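Second-hand tables for the spare room — paint, oil or leave it?

Irkmont Home & Garden Forum > Indoors > Furniture and Fixing Up

gluepot_jan
Jun 20, 2025
Hello all, long-time reader and very occasional poster. We're finally turning the spare room into a place where I can sew and my other half can do his model boats, and I've got my eye on a big old table from the Bratu clearance shop. It's solid, it's cheap (14 quid!) and it's the most miserable brown you've ever seen. Do I paint it, oil it, or leave it be and put a cloth over it? I want a colour, really. Everything in that room is beige and I'm sick of it.

tansy_lane
Paint it! I did mine in a dark green three years ago and it still cheers me up every time I walk in. Sand it, prime it, two coats, then something hard on top or you'll mark it with the first mug. Don't skip the sanding like I did on the first go. I ended up peeling bits off with my fingernail while on the phone to my sister.

Mendov_Mike
I'm going to be the grump here. Paint on a work table is a waste of a weekend. You'll be dragging scissors and pin tins across it from morning till night and it'll look tatty by August. Oil it, and if it's still too brown, buy a bright chair.

tansy_lane
Mine doesn't look tatty, Mike.

Mendov_Mike
You do jigsaws on yours.

tansy_lane
And the accounts!

hobnob_and_a_brew
I'm with Tansy on colour, but can I put in a word for thinking about the floor as well? We went for a green top over dark grey carpet and I love the pair of them together. The carpet hides thread ends and fluff, and the green is easy on the eyes when you're bent over it all evening. Before that we had a white top and I used to get a headache by teatime.

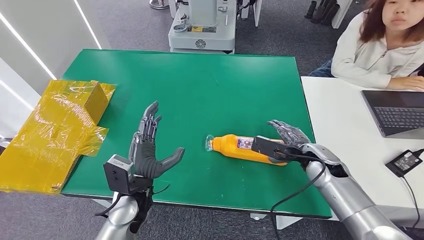 Green top, dark grey carpet, the combination I keep going on about.

Ours is a bit shiny, I'll admit, and if I did it again I'd think harder about that. With a lamp straight overhead you can get a bright patch just where you want to look. I moved the lamp to the side and it stopped bothering me.

gluepot_jan
Oh, that's a lovely green. Is the edge meant to be paler? I quite like that, it makes it look finished off.

hobnob_and_a_brew
Yes, it's got a lighter rim. I wouldn't want it the same colour all over. If you're painting yours you could get the same sort of look with masking tape and a steady hand.

Oana Iordache
Could I disagree with nearly everybody? Measure the height before you spend a penny on paint. I bought a beautiful dining table for cutting out patterns and my back was in bits within a fortnight. A table for eating at is too low for standing work. My dad put blocks under the legs for me in the end and it was the best thing anyone ever did to it, ugly as they are.

gluepot_jan
Hadn't even thought of that. I do cut standing up, but I sew sitting down, so now I'm stuck.

Oana Iordache
Then leave the table low for the machine and cut on something else. I know people who use the kitchen worktop. Mine has the bread bin on it, so no chance.

Mendov_Mike
Or cut on the floor like my mother did, on that grey carpet of Hobnob's.

Oana Iordache
With my knees? Behave.

pramov_pete
Paint question, seeing as that's where we started. Has anyone tried the chalky stuff? My wife did a bedside cabinet and it's gorgeous, but it drinks up every drop you spill. I'd use a proper wood and metal paint on a table — satin, never gloss — and leave it a good long while before putting anything heavy on it. We didn't, and there's a sewing machine shape in the desk upstairs to this day.

tansy_lane
Satin gets my vote too. And get a tester pot first, Jan, greens are devils for changing once they're on. I went through 8 of them and the back of my shed door looks like a camouflage jacket.

gluepot_jan
Right, I've rung Bratu and they're holding the table for me. Going for green, satin, paler edge if my hands behave. Oana, I'll take the tape measure with me, promise. Mike, I'll oil the legs just for you.

Mendov_Mike
I'll take that. Put some felt pads on them while you've got it upside down.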